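Counting the Night Shift: How Kinnunen House Rebuilt Its Roster

27 Jun 2023

Most residential care homes staff their nights by ratio. Kinnunen House, an 80-bed home run by the charity Korberg, dropped that method in April.
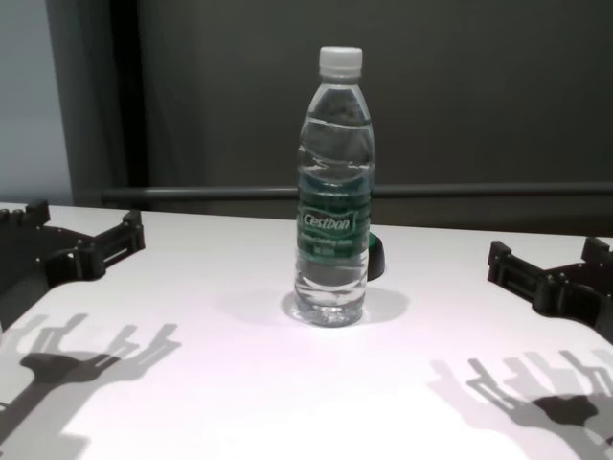
Under the old system, each wing had one aide from ten at night to six in the morning, whatever the needs of the people sleeping there. Call-bell records showed how poorly this fit. Over four weeks the home logged 713 night calls, and 529 of them came from the two ground-floor wings, where most residents need help getting out of bed.

The new roster assigns staff by expected workload. Every resident has a night score, reviewed monthly, which covers mobility, continence care, medication times and risk of falls. Scores are added up by wing. A wing above the upper threshold gets a second aide, and two low-scoring wings may share one. A registered nurse remains on duty for the whole building.

Handover changed as well. The evening team now records any change in a resident's condition on a single sheet before nine, so the nurse in charge can move an aide before the shift starts. Under the previous arrangement, a transfer between wings needed a manager's approval by phone.

Korberg has not added posts. The hours came from the upper floor and from 3 late-evening shifts that overlapped with the night team. Families were told by letter, and several asked how a shared aide would respond to two bells at once. The written procedure sends the second call to the nurse.

The charity's home at Stidell will adopt the same scoring sheet next, with changes for its dementia wing.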